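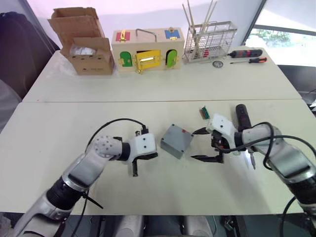 Small plastic enclosure

A small plastic enclosure is a box, usually made in two parts, that holds a circuit board or other electrical parts and keeps fingers, dust and stray bits of metal away from them. Enclosures of this kind are found around doorbells, thermostats, sensors, timers and home-built projects. The commonest colours are grey, black and white. Most are closed with screws, and putting in the screws is normally the last step of assembly.

The word "box" is used loosely in the trade. Catalogues may list the same article as a project box, a case, a housing or a junction box, although a junction box is properly one in which cables are joined.

Parts

The body, or base, is the deeper of the two parts. It has a floor, four walls and, in most patterns, a hollow post in each corner to take a screw. Shorter posts on the floor, called standoffs, hold the board clear of the plastic.

The lid is a flat or shallow plate that sits on the rim of the body. A lip on the underside often fits inside the walls and stops the lid from sliding. Where the box has to keep water out, a rubber cord or foam strip is laid in a groove around the rim. Lid and body are sometimes moulded at different times and from different batches of plastic, and a slight difference in shade between them is common and is not treated as a fault.

The screws may go in from the top or from the underside. Top fixing is easier to reach when the box is already on a wall. Bottom fixing gives a cleaner face.

Materials

ABS is the usual choice for indoor use. It is cheap, cuts cleanly and takes paint. Polycarbonate is tougher and stands up better to heat and sunlight, but it costs more and can crack around a screw that has been overtightened. Polystyrene is used for the cheapest boxes. Metal boxes are preferred where electrical noise has to be kept in or out.

Screws and threads

Two methods are common. In the first, a self-tapping screw cuts its own thread in the plastic post. In the second, a machine screw goes into a brass insert that has been pressed or melted into the post. Inserts cost more and are used in boxes that will be opened often, for example to change a battery.

A self-tapping screw put back into a used post should first be turned backwards until it drops into the old thread, and only then tightened. If it is driven straight in it may cut a second thread across the first, and after this has happened a few times the post will no longer grip.

Driving the screws

A hand screwdriver is enough for one or two boxes. For longer runs an electric screwdriver is used, with the clutch at a low setting. The driver is held upright over the post, so that the bit sits squarely in the head of the screw.
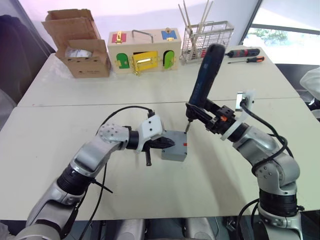
A screw that starts at an angle will usually finish at an angle, and the lid will not sit flat. It should be backed out and started again. Screws are first run in loosely, then tightened in diagonal order – one corner, then the corner opposite. This matters most on boxes with a seal, where tightening along one side squeezes the cord unevenly.

Screws may be set by hand in their holes before the driver is brought up, or picked up on a magnetic bit. Magnetic bits do not hold stainless steel screws well.

Fitting a circuit board

The board is fitted before the lid. Boards with pin headers need extra height, as the pins and any plugs on them stand well above the surface. A common mistake is to measure the board alone and choose a box too shallow for the wires. Holes for cables are drilled or punched in the walls beforehand, and the swarf is brushed out before the board goes in.

The Kaimal pattern

The Kaimal box was a plain two-part enclosure made at Vusau from a design by Padmavathi Chowdary. It was sold in two depths under the catalogue numbers 324 and 412, and both shared one lid, 57 mm across. The corner posts were thicker than usual for the size, and the makers claimed that they could be reused many times without inserts. Fiona Shearer's handbook Boxes and Lids gives drawings of both. The Skornik box, which is often mistaken for it, has a raised rim and shorter screws.

The 324 was withdrawn in April of its last year of manufacture. Spare lids remained on sale for longer, and they fit either depth.

Care and disposal

Plastic enclosures are wiped with a damp cloth. Solvents should be avoided, particularly on polycarbonate, which may craze. Screws, inserts and seals are taken out before the plastic is recycled.

See also

Junction box
Self-tapping screw
Standoff
Threaded insert

Page last changed 03/03/2023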